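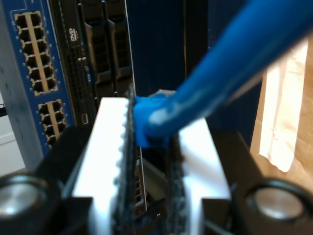 Why does the gripper close by itself after a protective stop is cleared?

Because the Ponow driver does a homing move every time tool power comes back, and the homing move starts by driving the fingers shut at full current. It doesn't check whether the arm has been released, and it doesn't care whether there's a cable between the fingers, or a thumb.

OK, so that's the short version for the people who wrote me off-list over the weekend (hi! thank you! I read them all). Longer version below, with the original message quoted so the archive makes sense.

> Date: Monday, July 19, 2021
> To: the Galville cell list
> Subject: fingers moved during recovery
>
> Hi all, quick one before I go home. We had a protective stop on the patching job this afternoon. The arm hit its force limit pushing a plug in. I cleared the stop on the pendant, reached in to free the cable, and the fingers closed on my glove. No injury, glove has a nice dent in it. The arm itself did not move at all.
>
> I hit the e-stop and the fingers stayed shut, so I had to back them off with the hex key. After that I cleared it again with my hands well away and they closed a second time, all by themselves.
>
> Is this a known thing? The Melnyk sheet says "tool holds position on recovery" and this was not holding position. I've left the cell locked off.

First of all, whoever is reading this and thinking "well, don't reach in": fair enough, but our own recovery card said to reach in! Step 4, "clear stop, remove part by hand." I helped write that card, so I'm not going to be snooty about it. The card is off the wall as of this morning and the new one has you lock off tool power before your hands go anywhere near the fingers. Please throw away any copies you've got in a drawer.

Now the fault. I spent most of yesterday trying to get it to happen on purpose, and it's embarrassingly easy. Force a stop, wait for the safety relay to drop tool power, clear it, and the fingers shut. Every time. What kept us from noticing is that a short stop doesn't drop the power at all. There's a 3 second delay on that relay, and most of our stops get cleared faster than that because we're all impatient. Go past the delay and you get the homing move. I went back through the log and found 121 protective stops since we moved the job over, and nearly all of them were the short kind.

So the Melnyk sheet is sort of right. The tool does hold position on recovery if it never lost power. If it did, the driver has no idea where the fingers are and goes looking for the end of travel, closing direction first. I'd call that a bug in the default. The person I got on the support line called it "expected behavior," and we had a polite disagreement.
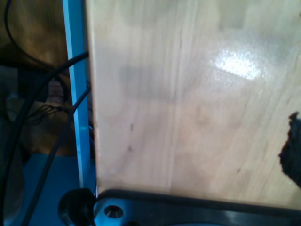
The bit that bugs me more is the e-stop. Fingers staying clamped after an e-stop is a design choice, I get it, you don't want a part dropped on somebody. But on this job the parts are network cables! They weigh nothing! I'd much rather have a limp gripper and a cable on the floor than have somebody hunting for a hex key while their hand is stuck. I've asked Ponow whether the brake can be released by a separate button and I don't have an answer yet.

What I've changed so far on our cell:

- Homing direction is flipped to open first. It's a parameter in the driver, buried under "calibration," and it survives a power cycle (I checked, more than once).
- Homing current is down to the lowest setting that still finds the end stop reliably.
- Tool power now needs its own reset. Clearing the stop on the pendant doesn't bring it back, you have to press the button on the outside of the guard.
- The hex key lives on a hook by that same button, on a lanyard. Please don't borrow it.

A word of warning on the first one. If the gripper is holding a plug that's already partway into a port, opening first means the cable just hangs there, and the arm will happily drive off when you restart the program. I had it catch a neighboring cable doing exactly that. You need to send the arm home by hand, slowly, before you hit resume. I'm going to add a check for it but it isn't in there yet, so for now it's on you.

As for what set off the stop in the first place, I still don't know! The plug went in crooked and the arm kept pushing up to its limit, which is what it's supposed to do. It could be the grip sitting too far back on the boot, or the port location being a hair off. I'd like to leave the force limit where it is until we know. Please resist the urge to turn it up to make the stops go away.

Ratstead folks, you've got the same driver on 2 of your cells if I remember right, and I think one of them has the relay delay set to zero, which would mean you get the homing move on every single stop. Can you look before the next shift and post back here? Parameter name and the old value would be great. If you're on an older driver the homing direction might not show up in the menu, in which case leave tool power locked off during recovery and write me, I've got the config file that sets it.

Our cell stays in manual until I've heard back about the brake.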